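Foro Vivir en Undbridge > Casa y limpieza > Reciclaje y residuos

Tema: Mesa llena de envases después de pedir comida, ¿en qué orden la recogéis?
Respuestas: 8 – Estado: abierto

riet_mertens
Mensajes: 54
Publicado el 25/10/2019

Buenas tardes a todos. Primero pido disculpas si mi español tiene algún error, lo estudio desde hace pocos años e intento escribir con cuidado.

Mi pregunta es de organización. En nuestro piso pedimos comida con bastante frecuencia y al final la mesa redonda del comedor queda cubierta de envases. Mis compañeros lo meten todo en una sola bolsa y la bajan. A mí me parece una lástima, pero cuando lo quiero separar tardo mucho y termino haciendo tres viajes a la cocina.

¿Tenéis un orden fijo? ¿Laváis los envases de plástico o los tiráis como están?

fouad_z
Mensajes: 1.388

Hola, Riet. Se entiende perfectamente, no te disculpes.

Yo tengo un orden y no lo cambio nunca: líquidos, papel, plástico, mantel. Los restos de bebida van primero al fregadero, así no hay accidentes cuando empiezas a mover cosas. Lavar, lo justo. Un poco de agua del mismo fregado y ya está.

kereama_b
Mensajes: 248

Pues yo no lavo nada y no pienso empezar. En mi edificio de la calle Gutbridge nos dijeron que con vaciar el envase es suficiente. Gastar agua caliente para una tapa de plástico me parece absurdo.

fouad_z
Mensajes: 1.388

Brodie, nadie ha dicho agua caliente. Si dejas salsa dentro y el cubo se queda dos días en la cocina, ya me contarás el olor.

riet_mertens
Mensajes: 54

Gracias a los dos. La mesa estaba hoy así. La botella es de Pepsi y la bolsa roja y blanca es de papel. El mantel es de plástico con dibujo, por suerte se limpia con un trapo. Mi duda principal es con el recipiente redondo translúcido y con los papeles arrugados que tiene debajo.
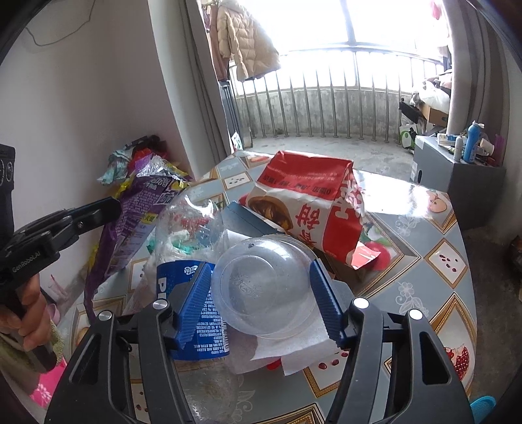

Re: Mesa llena de envases – el orden que uso yo

kipchumba_l
Mensajes: 194

Riet, tu mesa se parece mucho a la mía de los viernes de antes, cuando compartía piso en Stendton. Te cuento cómo lo hacíamos:

1. Lleva dos bolsas a la mesa, una para papel y otra para envases. Con esto te ahorras los viajes.
2. Empieza por la bolsa grande de papel. Ocupa mucho sitio, y si está limpia por dentro la pliegas y va con el papel. Si tiene grasa, al resto.
3. Aplasta bien la botella y ponle el tapón. La tuya ya está bastante arrugada, pero todavía se puede apretar más.
4. Los recipientes redondos, uno dentro de otro. Apilados ocupan la mitad.
5. El papel arrugado, míralo antes de tirarlo. Las servilletas usadas no van con el papel.
6. El trapo, al final, y siempre desde el borde hacia el centro para no tirar migas al suelo.

kereama_b
Mensajes: 248

De acuerdo con todo menos con el punto 4. Si los apilas, en la planta de clasificación puede ser más difícil separarlos, sobre todo cuando son de materiales distintos. Mejor sueltos dentro de la bolsa.

kipchumba_l
Mensajes: 194

Puede ser, no lo había pensado. Yo los apilaba por el espacio, teníamos un cubo muy pequeño. Entonces, Riet, apílalos para llevarlos y sepáralos al tirarlos.

fahad.naqvi
Mensajes: 54

Yo no tiraría los redondos tan rápido. Si el plástico es firme, los guardo para tornillos, botones o semillas. Desde enero tengo un cajón entero y me resulta muy práctico. Para comida no los reutilizo, y al microondas tampoco los meto si no está indicado.

Y la bolsa de papel, si está seca, sirve para poner dentro el resto del papel y bajar todo junto.

riet_mertens
Mensajes: 54

Muchas gracias, ya tengo una lista clara. Voy a hacer así: dos bolsas junto a la mesa, un enjuague corto con agua fría – perdona, Brodie – y los recipientes sueltos. La idea de Fahad con la bolsa de papel me gusta y la voy a probar.

Me queda solo una pregunta. En el portal de Carnegie donde vivo, el contenedor amarillo se llena muy pronto. ¿Alguien del barrio sabe si hay otro cerca al que pueda ir andando?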